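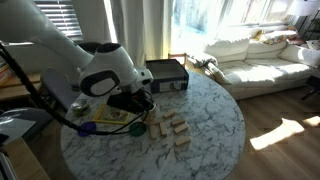
The voice on the Plotance helpline wanted me to know that forty days was a perfectly normal settling-in period, and that most Randlow customers came to enjoy it.

I said I'd paid for the Feso plan, 80 a month, which promised a tidy table by teatime. It hadn't said which teatime.

Was the arm showing an interest in the blocks, the voice asked. I looked. It was hanging over the marble like my uncle over a menu.

"Some interest," I said.

"Lovely. Please don't help it."

I hadn't been going to help it. I had been going to have a cup of tea, except that the table was in use.
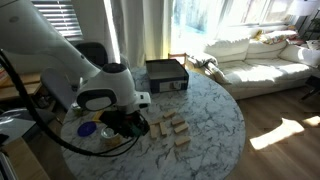
*A story by Steinarsdóttir*

By the second call I had read the terms. A tidy, according to clause 8, was "any arrangement the unit considers final". I could appeal, but the appeal went to the unit.

"It's thinking," said the voice.

"It's been thinking since breakfast."

"You could upgrade. The next plan thinks faster – it's 1,094 for the year."

I asked whether it also put things in the box. There was a pause, and some typing, and I was told that putting things in the box was on the list for May.

I took my tea to the sofa. The sun was nice there. After a while I caught myself telling the arm to take its time, and signed up for the year.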